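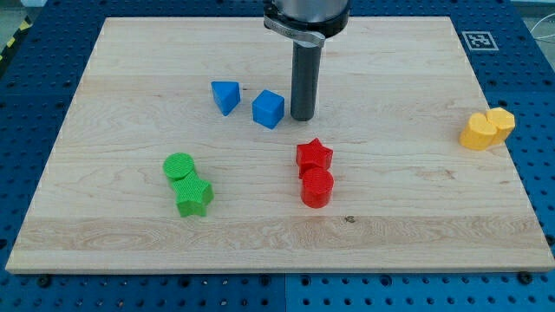

Every time the board gets moved, even by a hair, do we really have to teach all the pick positions over again? The question came in from Gerkico in the first week their cell was up, and we've heard it in one form or another from every site since. No, you don't! Run the marker check first (see "The board has moved" further down) and let the cell correct itself. Re-teaching is for when the check fails three times in a row.

Bustura sorting cell: questions about setup and care
Updated Thu 2 January

What does this page cover?
The small Bustura cell with the wooden work board, the printed shape blocks and the clamp-on tool. Most of it comes from running our own cell nearly every day, so it leans toward the things that go wrong in real use. If you're after wiring diagrams, those are in the cabinet binder.

Why a wooden board on top of a metal table?
We love this board. The blocks come down softly on it, it doesn't ring, and if the rod ever touches down too hard you get a small dent in some maple and that's the end of it. The perforated table underneath stays bare everywhere else so you can bolt down whatever you need. The one drawback is that figured grain can confuse the color camera under warm light. If yellow blocks start going missing from the block list, check the room lights before you touch the thresholds.

How tight should the board bolts be?
Snug by hand with the short key, then a quarter turn. Please don't lean on them! Wood moves with the seasons, and a board that's cranked down in January will bow in July. We check ours with a straightedge laid corner to corner. If you can slide a sheet of paper under the middle, back the bolts off, let the board settle overnight and try again.

The board has moved. What now?
1. Clear the blocks off.
2. Wipe the square black-and-white marker by the corner of the board with a dry cloth.
3. Start "Marker check" from the Irix screen and keep your hands out until it finishes. It takes 30 seconds.
4. If it passes, put the blocks back and carry on.
5. If it fails, look for glare on the marker and run it again.
After the third failure, go to the re-teach page. Peeling the marker up and sticking it down "straighter" will only make things worse, and yes, we have done this.

How do I take the tool off?
Park the arm in the service pose and switch it to hold. Put one hand under the housing, then swing the little silver lever on the clamp band outward. The band lets go all at once the first few times and it will surprise you – keep that lower hand where it is. Lift the tool clear, wipe both mating faces, and look for grit in the groove. A single metal chip in there is enough to tip the rod, and you'll spend an afternoon chasing an offset that looks like a software problem.

And putting it back?
Line up the scribe marks, close the band, push the lever all the way home. If it closes with no resistance, the band is too loose. Open it, turn the adjusting screw a half turn and try again. Always finish with a marker check.

How low should the rod travel?
Set the working height with the tallest block on the board, and set it at the board's center first. Then jog out to all four corners at slow speed. The rounded end forgives a light brush against a block, but it'll happily push a cylinder over if you come in sideways. We keep the approach vertical for the last 3 cm and it has saved us a lot of chasing blocks across the floor.

Does it matter how the blocks are laid out?
For daily running, no. Scatter them! For setup, we like to pair them by color and leave the front of the board clear, which makes it easy to see whether the block list matches what's in front of you. Stars are the hardest ones for the cell to get right, so always include a star or two. Cubes flatter any setup.

My printed blocks are wearing out. Can I make new ones?
Please do. The Sung block files are on the download page, and any ordinary printer will manage them. Print slowly, knock off the stringy bits, and leave the fine texture on top alone. Sanded tops turn shiny and the camera hates them.

What gets serviced, and when?
Every 900 cycles: wipe the rod and housing, check the clamp band, check the board bolts.
Every 2000 cycles: all of that, plus clean the camera lens, inspect the cable where it bends, and replace the marker if its white border has yellowed.
Irix keeps the count. Reset it only after the work is done – it's so tempting to clear the reminder first.

Can I run it with the hazard tape peeling?
Replace the tape first. Spare rolls ship in the bottom drawer of the cabinet.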